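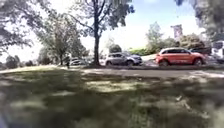
Lawn, road and parked cars on the camera trial.

Camera trials: four in, one nearly out

Readers of the February issue may recall a promise that the camera question would be settled "by the next newsletter". It is 6 April 2022, the next newsletter is upon us, and the camera question is in excellent health.

For anyone who skipped that item, the path rover at Endcombe needs a new forward camera. The old one did well indoors, where everything was beige and the light came from tubes. Then we took it outside and it met trees. Trees, from a camera's point of view, are a device for making half the ground black and the other half white, then swapping the halves about whenever there is a breeze.

So Abrehet Ejigu drew up a list of four candidates, which the budget turned into two. One is the Hovent wide-angle, which bends the horizon like a banana but sees nearly everything. The other is the Produs, which has a narrower view, a better sensor and a mounting bracket apparently designed by someone who had heard screws described over the phone. Both plug into the Asfaw controller we already own, after an afternoon of swearing at the Asfaw controller.

The method was simple. Same route, same speed, grass first and then pavement, one camera after the other, with everything recorded for arguing over later. We kept 1,872 stills from the wide-angle, and Abrehet has looked at every one of them. She asks that people stop asking her whether she is all right.

Grass is where it gets unpleasant. The rover has small wheels and a stiff frame, and a lawn that looks like a bowling green from head height is a ploughed field at ankle height. The cars and trees further off stay readable enough, but the near ground smears into green soup, and the near ground is the part we were hoping not to drive into. Shorter exposure cures the soup and gives you very dark soup under the branches. Abrehet has a setting halfway between the two that she describes as "equally bad at both", and it is the one we are using.
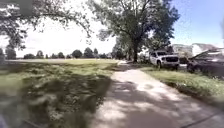

Pavement ought to be easier, and for the wheels it is. For the software, a concrete path under a tree is a collection of puzzles. Our edge finder was happy with the line between concrete and grass as long as the sun was on it. Put leaf shadow across the same line and it began offering us new paths, several of them at right angles to the real one. It also took a strong interest in the joints between slabs. The Produs coped a little better with the shadows and lost the verge altogether on bends, so call that a draw.

Where we have got to: the wide-angle is ahead, mainly on the grounds that software can unbend a horizon but can't invent a verge it never saw. Before anyone orders anything, Abrehet wants to try a softer mount. She has cut up a foam kneeling mat, and the first bench test took a good deal of the shake out. It also let the camera nod gently, as if agreeing with everything.

The next runs will be on the same route with the foam in place and the exposure locked. If you would like the recordings, ask Abrehet and bring your own drive, as the shared one is 100 per cent full and most of it is lawn.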